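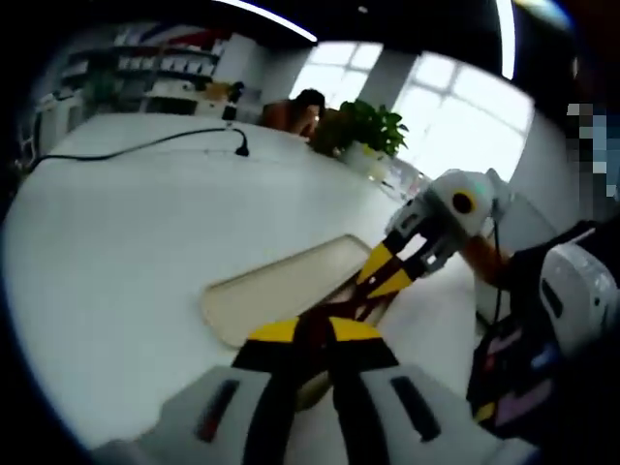 Figure 3. Bench arrangement in the Ratska workshop, with the hand-held gripper over the work table.

3.2 Build and bench trials

The hand-held unit, referred to below as Drasum, was assembled in a shared workshop using the tools available to ordinary members. Its body is white plastic. The head is carried on a crossed linkage in black and yellow, so that the operator's hand stays well back from the part being picked up. A round black marker with a yellow centre is fixed to the face of the head and serves as the reference point for tracking.

Parts were printed in two batches. The first batch used a 29 per cent infill and showed play at the pivots after 60 cycles. The holes were reamed, the pins replaced, and the second batch printed solid. No further change was made to the linkage geometry.

Trials were carried out at a white table in daylight, with the ceiling lights left on. A beige rectangular tray marked the pick area. It was not clamped, and its angle to the table edge varied between sessions - this was recorded but not corrected. Each operator completed 65 picks per session, for a total of 400 valid picks once faulty recordings had been removed.

Marker loss was the most common fault. It occurred mainly when the head was turned toward the windows, and the colour threshold described by Woldemariam (Section 2.4) did not remove it. The Promelach mount was tested under the same conditions and is treated separately in Section 3.3.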